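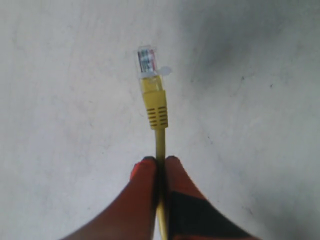 ¿Cable o wifi para el teletrabajo?
Foro Draltix > Redes en casa

gerkthorpe_31
Buenas! Vivo de alquiler, el router está en el salón y yo curro en el cuarto del fondo. Las videollamadas se me cortan todas las tardes y ya no sé qué hacer... ¿Tiro 11 metros de cable por el rodapié o me pillo un sistema mesh?

skukex
Cable, sin dudarlo. Yo lo pasé por detrás de los muebles y se acabaron los cortes – y mira que mi piso es una ratonera.

rojanasak
Pues yo no lo veo tan claro. En un alquiler, con canaletas por el pasillo, el casero te monta un pollo. Mi mesh lleva desde septiembre sin un solo fallo.

skukex
Ya, ¿y cuánto te costó?

rojanasak
226 euros, vale, caro es. Pero me lo llevo cuando me mude!

gerkthorpe_31
Uf, se me va de presupuesto. ¿La canaleta adhesiva deja marca al quitarla?

skukex
Con secador y paciencia sale bien. A mí se me levantó un poco de pintura en una esquina, nada grave.

rojanasak
"Nada grave" hasta que te descuentan la fianza, jaja. Prueba antes un trocito detrás de la puerta.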